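道歉是什么

上一期登了关于“守时”的短文以后，收到几封来信，其中一封来自Macarena Montoya，信里只有一个问题：道歉到底算什么？她说家里两个孩子吵架，大的推了小的，她让大的说对不起，大的马上说了，语气跟报菜名差不多。小的不接受，说“他不是真的”。大的很委屈，说“我已经说了”。她站在厨房门口，觉得两个人都有道理，不知道该帮谁。

六月的读书会就拿这个题目谈了一个晚上。本文是根据当晚的笔记和我自己后来的一些想法整理的，没有到场的读者可以当作纪要看，到场的读者如果发现我把谁的话记错了，请来信更正。

一、“我已经说了”

先说那个大孩子的道理。他的道理在于，道歉是一件可以完成的事。你欠了一句话，现在把这句话还了，账就应该清。我们平时确实是这样用“对不起”的。在公共汽车上踩了别人的脚，说一声对不起，对方点点头，事情就过去了，谁也不会去追究我心里有多难过。如果对方追问“你是真心的吗”，大家反而会觉得这个人有点奇怪。

所以有一类道歉近于礼节。它的作用是表明我看见了你，我知道刚才那一下是我造成的，并且我没有恶意。说出来就有效，跟签字一样。签字的时候心里在想午饭，签字照样有效。

Bahman Nazari在会上替这种道歉说了不少话。他做了多年的货运调度，每天要为晚到的车向收货的人道歉，有时一个上午要说十几遍。他说如果每一遍都要求他真心难过，他做不到三天就得辞职，可是如果他一句都不说，收货的人会更生气。他认为礼节性的道歉维持着很多地方的秩序，不应该被看低。

我同意他的看法，同时也觉得，货车晚到和推了弟弟一把，中间还是有区别。车晚到，多半不是调度员的错，他是代表公司说话。推人的那只手是孩子自己的。

二、“他不是真的”

再说小孩子的道理。他要的是什么？我想他未必说得清楚，我们大人也未必说得清楚。当晚有人提出，他要的是哥哥感到难过。也有人说，他要的是哥哥承认那件事是错的，难不难过无所谓。还有人说，他要的是保证，保证下次不再推。

这三样东西经常一起出现，所以我们不大去分。但它们可以分开。一个人可以很难过，却始终觉得自己没有错，他难过是因为看见你哭了。一个人可以承认自己错了，语气平静，一点难过的样子也没有。一个人也可以既难过又认错，第二天再犯，他也没有撒谎，他只是没有管住自己。

Dewanti Tuhumury讲了她父亲的事。她父亲一辈子没有对家里人说过对不起，做错了事，第二天早上会去买她最喜欢的那种糯米糕，放在桌上，然后出门上班。她小时候觉得这就是道歉，吃了糕就不生气了。二十多岁的时候她忽然觉得这不算，觉得父亲一直在逃避。到了现在这个年纪，她又觉得算。她说糕是同样的糕，变的是她自己对“算不算”的标准，她没有办法说哪一个年纪的标准是对的。

这段话在场的人听了都没有接，过了一会儿才有人问，那她父亲知不知道她曾经觉得不算。她说应该不知道，没有谈过。

我后来想，糯米糕的问题在于它没有说出那件事。它表示了好意，也许还表示了歉意，但它没有说“昨天晚上我当着客人的面骂你，这件事我做得不对”。受委屈的一方往往很需要听见这件事被说出来，而且要由做这件事的人说出来。别人替他说不行。母亲悄悄对女儿说“你爸爸知道错了”，安慰的作用是有的，但女儿听到的仍然是母亲的声音。

三、几种常见的毛病

读书会上用了比较长的时间谈坏的道歉。这个部分大家最有话说，看来每个人都收到过，也多半都给过。我按笔记列几种。

第一种是带“如果”的。“如果我的话让你不舒服，我很抱歉。”这里的“如果”把事情放回了未定的状态，好像还需要调查。对方已经坐在你面前哭了，还有什么如果。不过Sándor Szűcs提出一个例外，他说有时候我们确实不知道自己有没有伤到人，只是隐约觉得气氛不对，这时候说“如果”是诚实的。他的意见是，这样说的时候后面应该跟一个问句，问清楚了再道一次歉。我认为这个补充很好。

第二种是带“但是”的。“我不该吼你，但是你也要想想你当时说了什么。”后半句也许是事实。问题是这两句话放在一起，前半句就成了后半句的引子。要谈对方的过错，可以谈，隔一天谈，或者至少隔一顿饭。

第三种是过分的。“我真是个糟糕的人，我什么都做不好，我不配当你的朋友。”听的人原本在生气，现在只好反过来安慰他：没有没有，你很好，别这么说。受委屈的人做了安慰人的事，原来那件事再也没有机会谈。这种道歉在说的人那里可能非常真诚，真诚到没有留出地方给别人。

第四种是催促的。“我都道歉了，你还要怎样。”这就回到了那个大孩子。道歉的人把道歉当成付款，认为对方收了款就有义务交货，货就是原谅。可是原谅和道歉之间没有这样的买卖关系，你可以请求，不能催收。

第五种是笔记上写着“群发的”，这是Normunds Baranauskienė的说法。他经常收到各种机构的致歉信，对由此造成的不便深表歉意，署名是一个部门。他说他不反感，只是想不出来是谁在抱歉。一个部门能不能抱歉，这个问题当晚没有讨论出结果。Bahman认为能，部门有责任，有责任就可以认错，还可以赔钱，认错和赔钱都不需要有心情。Normunds认为能认错，但“深表”两个字应该删掉，部门没有深浅。

四、孩子应不应该被要求道歉

回到Macarena的厨房。她最想知道的是这一点：让孩子说他心里没有的话，是不是在教他撒谎？

反对强迫道歉的理由大家都熟悉。孩子学会的是，说出一个词，大人就不再追究。以后他会越来越快地说出这个词，越来越不去想推人这件事。小的那个学到的也不是什么好东西，他学到的是大人更在乎事情结束，不太在乎他疼不疼。

赞成的理由也有，而且我觉得比一般人以为的要强。我们教孩子说“谢谢”，也是在他们懂得感激之前。两岁的孩子收到礼物，大人让他说谢谢，他看着盒子说谢谢，心里只有盒子。没有人认为这是在教他撒谎。大家的想法是先把话教给他，将来感激来了，他有话可用。一个从来没有学过“对不起”怎么说的人，到了真正需要说的时候，会发现这三个字非常难出口。Dewanti父亲也许就是这样的人。

儒家谈礼，有一部分谈的就是这个。外面的动作和里面的心情，并不总是心情在先。孝子守丧的种种规矩，有人是因为悲哀才照着做，也有人是照着做的时候才慢慢觉出悲哀。当然也有人一直做到最后什么也没觉出来。孔子对最后这种人不大客气，说人而不仁，如礼何。可他也没有因此主张把礼取消，等每个人都准备好了再说。

Sándor在小学做过代课老师，他说他后来不再要求孩子说对不起，改成问两个问题：发生了什么事？你现在能为他做点什么？第一个问题让孩子把事情说出来，第二个问题让孩子找一件事做。有的孩子会去接一杯水，有的会把球让出来，有的说“我陪他坐一会儿”。也有的说“我不知道”，那就先不知道。他说效果有时候好，有时候一般，最大的好处是花的时间比较长，孩子在回答的时候已经不那么激动了。

Macarena问，如果另一个孩子就是要听“对不起”怎么办。Sándor说，那他可以自己跟对方讲。他见过一个女孩说“我不要水，我要你说对不起”，男孩想了一下，就说了。

五、原谅是不是另一件事

我个人认为是另一件事，这一点当晚分歧最大。

一种意见是，道歉如果是真诚而完整的，被道歉的人就应当原谅，至少有一个初步的义务。不原谅的人要给出理由，比如伤害太重，或者这已经是第很多次了。持这种意见的人说，如果真诚的道歉也换不来任何东西，那就没有人愿意道歉了。好几种宗教传统里都有类似的教导，有的还规定了要去请求几次，请求的人尽到了次数，责任就转到了另一边。

另一种意见是，原谅是礼物，没有人能要求礼物。受过伤的人已经付出过一次了，再给他加上一份原谅的义务，等于让他付第二次。而且原谅有自己的时间，有人当晚就能原谅，有人要等十年，有人忽然在超市排队的时候发现自己早就不生气了，说不出是哪一天的事。

我倾向于后一种，但要加一点限制。不原谅和不回应是两回事。一个人认真地来道歉，你可以说“我听见了，我现在还不能原谅你”。这句话对他很重要。完全不作声，让他一直站在门口，时间久了也会变成一种伤害。我知道有些情况下连这句话也不必说，比如对方曾经长期欺负过你，你不愿意再跟他有任何往来。那是另外的情形，不适用这里的建议。

还有一个较小的问题，就是能不能替别人原谅。大的推了小的，母亲说“好了，弟弟原谅你了”。弟弟并没有说过。我做父母的时候也这样做过很多次，现在想起来，当时主要是想吃饭。

六、对自己道歉

会快结束的时候，有人提到现在很流行的说法，“要学会跟自己道歉”。我承认我不太理解。道歉需要两个人，一个做了事，一个受了事。说对自己道歉，大概是指年轻时没有照顾好身体，或者在一份不喜欢的工作上待得太久。这些可以叫后悔，也可以叫决心，用“道歉”这个词我觉得有些勉强。

Dewanti不同意。她说一个人四十岁时回头看二十岁的自己，几乎就是在看另外一个人，那个人承担了很多事情，也没有人谢过她。对她说一声对不起，有什么不可以。我没有很好的理由反驳，只是记在这里。如果有读者愿意写一写这个题目，两百字也好，两千字也好，都可以寄来。

七、一些可以试的做法

有读者抱怨我们的文章总是谈完就完，没有用处。所以这次按大家的意见列几条，不成系统。

道歉的时候把那件事说出来，用一句话，用“我”开头。例如“我把你告诉我的事讲给别人听了”。

尽量不解释。对方问为什么，再解释。

能补救的，说明打算怎么补救，什么时候。弄坏了借来的东西，先去把东西修好或者买好，再去道歉也可以，不过不要拖得太久，拖久了就又多了一件要道歉的事。

说完就停下来，让对方说话。对方不说话，也可以一起坐一会儿。

当面说不出口的，写信。Normunds说他收到过一封迟了多年的道歉信，写在一张旅馆的便笺上，只有四行，他一直夹在词典里。写的人后来再没有联系过，他也没有回信，他说他到现在还在想该怎么回。

对孩子道歉，和对大人一样说。有几位父母谈到，他们对孩子道歉时总要加上“妈妈也是为你好”或者“爸爸今天太累了”，这就是前面讲的“但是”。孩子听得出来。

八、来信与后续

Macarena会后又来信，说她回家把当晚谈的内容讲给了两个孩子听，讲到一半他们就跑了。过了几天，小的弄坏了大的拼图，自己跑去说：“我把你的拼图弄散了，我现在能为你做点什么？”大的说：“出去。”她觉得这个对话在形式上已经很完整，想请大家评一评。

关于参考读物，有几位读者问当晚提到的书目。我们谈的时候并没有固定的文本，引用孔子的那句见《论语·八佾》。想读一点西方讨论的，可以从巴特勒主教关于怨恨与宽恕的两篇布道开始看，十八世纪的文字，不算好读，但篇幅不长，他对怨恨这种情绪并不一概否定，这一点和一般的印象不同。

下次读书会的题目是“借东西”，包括借钱、借书和借时间。时间仍在星期五晚上七点半，地点仍在Pappas茶室里间。里间有三十六个座位，请尽量提前到，晚到的人坐外间也能听见，只是磨豆机响的时候听不清。不用报名，不收费，茶水自付。带孩子来的读者可以把孩子带进来，上次有人问过，茶室方面没有意见。

上期《守时》一文里有一处错误，把来信人的城市写错了，已经在网页版改过来，在此向那位读者道歉。按照本文第七节的写法，应该是：我把您的城市写错了，我没有核对信封。网页版已经改好，纸质版会在下一期再登一次更正。

来稿请写明是否可以署名，不写的一律按不署名处理。

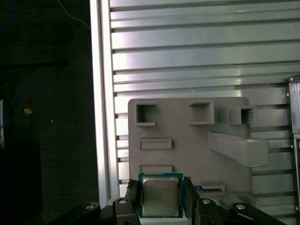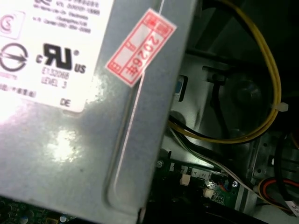
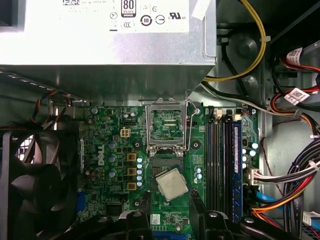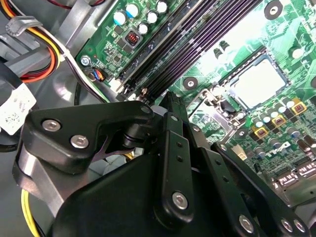 自上而下：处理器；电源标签；电源与主板；打开的台式机机箱内部。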